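3.2 Textile items and repair intentions

The household survey was carried out in May in two towns, Munel and Oroto. Of the 1,663 households contacted, 800 returned a completed questionnaire. Respondents were asked to list the small fabric items they had stopped using in the past year, to say why each one had been set aside, and to state what they planned to do with it. Small items were defined as anything made mainly of cloth that could be held in two hands. Clothing, bedding and curtains were left out and are treated in Section 3.3.

The most common reason given for setting an item aside was a failed seam. Fading and stains came next. Very few respondents said that the cloth itself had worn through. This agrees with the earlier pilot work in Tautahi (Brunton and Ridgeway), where people tended to describe an item as "worn out" when the main fabric was still sound and only the stitching had given way.

Items with a seam along a curved edge were named more often than items with straight seams. Pouches, eye masks, glasses cases and padded covers all fall into this group. A curved seam is harder to resew by hand, and several respondents wrote that they had tried once and given up. Purple, gray and navy items were kept slightly longer than white ones, but the difference was small and we do not interpret it further. 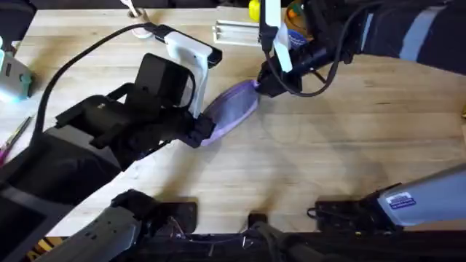

Figure 4. Purple fabric item with a darker seam along its edge, held at both ends by grippers.

Intentions did not match later behavior well. In the follow-up interviews, 30 respondents who had said they would repair an item were asked whether they had done so, and 18 had. Those who had not done so mentioned lack of thread in the right color, lack of time, and the low price of a new item. One respondent in Oroto had put four pouches in a drawer "for the winter" and had since bought a fifth.

Access to a sewing machine made less difference than expected. Households that owned one were more likely to plan a repair, but in the interviews they were no more likely to have finished it. Noeline Brunton coded the interview answers and Noemi Ridgeway checked them independently. Disagreements were settled by rereading the transcripts. The coding sheet is given in Appendix B, together with the wording of the questions on storage and disposal.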